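Pink ribbed glass, which end is up?

marlowe_60
Posts: 527
Picked up a tall pink glass piece at a house sale in June. It has a wide end and a smaller cup end with a narrow waist between them. The seller called it a vase. My sister says compote. Which end goes down?

Seltetti
Posts: 2,066
Wide end down. It's a candle holder, and the cup takes a pillar or a votive.

dornau_glass
Posts: 100
Disagree. Plenty of those were sold as footed dessert dishes, wide end up. Check both rims for wear. The one it sat on will have fine scratches.

Seltetti
A dessert dish that tall would tip over the first time you put a spoon in it.

dornau_glass
Mine hasn't.

quintela
Is there a maker's mark? Try a flashlight on the inside of the waist.

marlowe_60
No mark that I can find. It's some 60 years old if the seller was right, and I wouldn't bet on that. 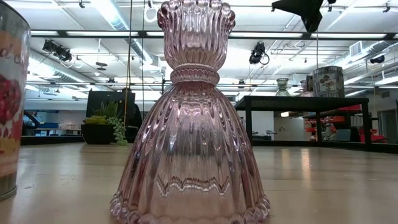 I've been keeping mine wide end down and it doesn't wobble at all. I washed it in the sink with dish soap and checked for chips with my fingernail. The rim on the table is scalloped and beaded, and the top one is just lobed, so they don't match. Does that help anyone date it?

dornau_glass
Beading on the big rim says bowl to me. You don't put the fancy edge on the bottom.

Seltetti
You do on a skirt base. Still a candle holder.

quintela
I'd check for wax residue in the cup before deciding.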